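Stondalora Releases Method for Teaching Robot Arms to Tidy a Kitchen Table With Fewer Demonstrations

Ballby, September 2024

Stondalora, a robotics research company, today published the results of a study on how robot arms learn household table tasks from human demonstrations. The study describes a training method called Huanca, in which a single arm learns to pick up and put away kitchen items after being guided through the work by a person. The paper, the training code and the full set of recordings are available from the company's website at no cost for research use.

The main result concerns the order in which demonstrations are collected. In most work of this kind, an operator repeats one task many times with the same objects before moving to the next. With Huanca, the operator changes the layout of the table after every recording, and the software suggests which object should be moved next based on where the current model is least sure of itself. A model is retrained overnight and the suggestions for the following day come from that new model.

The team collected 600 demonstrations this way. For comparison, they collected another 600 with the same arm and the same operators using the usual fixed order. Both sets were used to train the same network with the same settings. On a test of tasks with layouts that did not appear in either set, the model trained on the Huanca recordings finished 76 percent of its attempts without help. The model trained on the fixed-order recordings did worse on every task group in the test, and the paper gives the breakdown by object and by type of grasp.

"We held everything constant except the order and the layout," said Corina Dobre, who leads the manipulation group at Stondalora. "The arm is the same, the people guiding it are the same, and both sets contain the same number of recordings. That makes the comparison easy to read, and it also makes it easy for other groups to repeat."

The test tasks were chosen to be ordinary. They include lifting a bottle off a plate, moving a mug by its handle, putting toy fruit into a colander, and laying a spatula beside a pan. Each attempt begins with a spoken or typed instruction and ends when the arm returns to its rest position or when a time limit runs out. An attempt counts as finished only if the object is in the right place and nothing else has been knocked over. The person scoring an attempt did not know which of the two models was running.

Three operators took part in data collection. Each spent the first day learning the controls, and recordings from that day were left out of both sets. Maricica Cozma, who trained the operators and kept the collection log, said the changing layouts made the work slower at first.

"With a fixed order you get into a rhythm," Cozma said. "With this method you have to stop and look at the table each time, and you have to think about how you are going to come in with the gripper. The first few sessions took longer. After that the difference was small, and we report the hours for both sets so that people can judge the cost for themselves."

The paper also lists where the method falls short. Long, flat tools remain the hardest objects for the arm, mainly when they rest on top of something else. Objects close to the base of another item, such as a cup pushed up against an appliance, are often approached from an angle that leaves too little room for the fingers. The model sometimes lets go early when an object is narrow at one end. These failures appear in both models, and the team does not claim that reordering the demonstrations solves them.

Ionuț Gavrilă, who wrote the software that picks the next object, said the suggestions were limited on purpose.

"It names an object and a part of the table, and the operator does the rest," Gavrilă said. "We tried a version in April that gave more detailed directions, including the grasp. The operators followed them too closely and the recordings started to look alike. We went back to the simpler version and kept it."

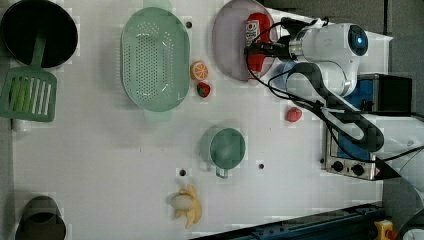 A second part of the study looks at clutter. The team sorted the test layouts by how closely the objects were spaced and by whether the target was touching or lying on another object. Both models lost ground as the table filled up, but the Huanca model lost less. Dobre said the likely cause is that its recordings contain more cases in which the operator had to work past one item to reach another. The paper treats this as an open question and proposes a follow-up test.

The study was reviewed before release by Awuor Mushi and Hortensia Huaranga of Stellent, a testing firm that was not involved in the collection. Stellent reran part of the test with its own arm and its own objects, using the published model with no further training. The results of that rerun are included as an appendix. Scores were lower than at Stondalora, and the ranking of the two models was the same.

"The drop is what we would expect when the table, the lighting and the objects all change together," Mushi said. "What we wanted to know was whether the gap between the two models would hold up, and it did. We would like to see it tried on a mobile base as well."

Stondalora plans to extend the work to tasks that need more than one step, such as clearing a plate and then moving it. The company is also preparing a smaller version of the recordings for teaching use – it will be offered to universities once the file format has been settled. No commercial product based on Huanca has been announced.

The release includes the demonstration recordings for both sets, the trained models, the scoring sheets from the test and the instructions given to operators. Questions about the data should be sent through the contact form on the project page. Research groups that want to submit their own results for the shared comparison table can do so through the same page.

About Stondalora

Stondalora is a research company based in Ballby. It develops and tests methods for teaching robot arms to handle everyday objects, and it publishes its recordings and code for use by other research groups.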